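Trucs de maison : la table rose, l'éponge magique et le reste
Publié en août, par la rédaction de Trernel

Une table sert à manger, paraît-il. Chez la plupart des gens que je fréquente, elle sert surtout à poser. Le courrier, les clés, la vis orpheline qu'on garde parce qu'elle vient forcément de quelque part. La mienne porte une nappe, ce qui complique tout, vu qu'une nappe se salit dessus, se plisse dessous et glisse dès qu'on a le dos tourné.

Commençons par les plis. La marque laissée par le pliage ne part jamais toute seule, malgré ce que prétendait ma grand-tante. Sur du tissu, un linge humide posé dessus et le fer à peine tiède font l'affaire. Sur une nappe plastifiée, oubliez le fer (j'ai essayé, j'ai eu une nappe à trous) et préférez le sèche-cheveux, tenu à 30 cm, en lissant de la main. Ensuite on roule la nappe autour d'un tube en carton au lieu de la plier. Le tube ne rentre dans aucun placard, mais passons.

L'éponge en mélamine, maintenant. On l'appelle gomme magique, et le mot est bien trouvé puisqu'elle disparaît. C'est un abrasif très fin, qui ponce la tache et se ponce elle-même au passage. Donc :

On la mouille, on la presse entre les paumes, on ne la tord pas. Tordue, elle se déchire en miettes que vous retrouverez jusqu'à Noël.

On coupe un petit morceau. Un bloc entier pour trois traces de feutre, c'est du gaspillage – et le bloc entier s'effrite exactement aussi vite.

On frotte sans appuyer, puis on rince la surface à l'eau claire, surtout si l'on mange dessus.

On l'évite sur le vernis, l'inox brillant, la carrosserie du voisin et tout écran, quel qu'il soit. Un téléphone se nettoie au chiffon microfibre à peine humide. Celui qui passe la mélamine sur le sien gagne un joli effet dépoli et perd le reste.

Sur une nappe imprimée, essayez d'abord dans un coin qui retombe. L'éponge ne fait aucune différence entre une tache de café et une fleur orange. Pour le café, du savon de Marseille et de l'eau tiède suffisent presque toujours. Pour la bougie, on laisse durcir et on soulève avec une vieille carte de fidélité ; la mienne vient de chez Odavis et n'a jamais servi à autre chose.

Reste le gobelet en carton. Après le goûter, il traîne. Rincé et séché, il peut finir sa carrière dans un tiroir, debout, à contenir les élastiques, ou sous l'évier pour les petits bouts d'éponge déjà coupés. J'en ai gardé 17 l'an dernier. C'était trop, et le tiroir ne fermait plus. Pour un semis de basilic, percez le fond avec un clou, tout simplement.

Si la nappe glisse encore, glissez dessous un molleton coupé un peu plus court que le plateau. Les pinces en métal marchent aussi, à condition d'aimer se cogner les genoux. Et pour le téléphone, choisissez-lui une place loin du bord et loin des verres, puis tâchez de vous y tenir plus longtemps que moi.

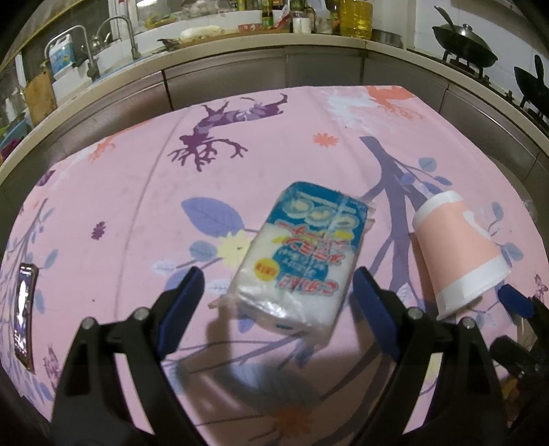

Le molleton, lui, passe en machine avec le reste, sans adoucissant, et sèche à plat sur le dossier de deux chaises si vous n'avez pas mieux.

Contact – Mentions légales – © Trernel, tous droits réservés – Haut de page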